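Teaching With Your Own Two Hands

Wenche Åberg has spent 3 years at Jakbridge showing machines how to handle cloth. She doesn't write much code. Most days she stands at a table with a gripper in each hand and does the job herself while the computer records it.

"We started with remote control," she says. "You sat at a desk with two joysticks and moved the arms from there. It worked, but I could never feel when the cloth was slipping."

The switch to hand-held grippers came in March. One towel fold used to take her nearly 43 seconds by joystick -- she won't give the new figure until the whole set has been checked. The plan calls for 2,000 recorded folds, starting from every kind of heap.

"I bunch it up and drop it, then I look for a corner," she says. "If I always began with a flat towel, the robot would only know flat towels."
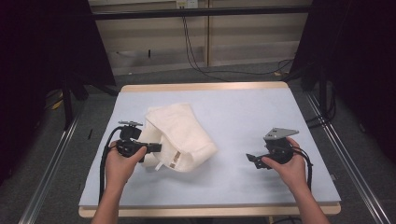

At Veltness, where the recordings are put to use, opinion is more mixed. One reader of the logs there wrote back that the folds were good but too quick, and asked her to slow down before each grasp so the model could tell where a decision was made.

Åberg took the advice. "I was moving like someone with laundry to finish," she says. "Now I wait a little before I close the jaw."

She also keeps the bad attempts. When she drops an edge she picks it up again and lets the recording run. Her wrists get sore by the afternoon, and she stops when they do.

The next job on her list is pillowcases -- "much worse than towels," she says, "there's an inside."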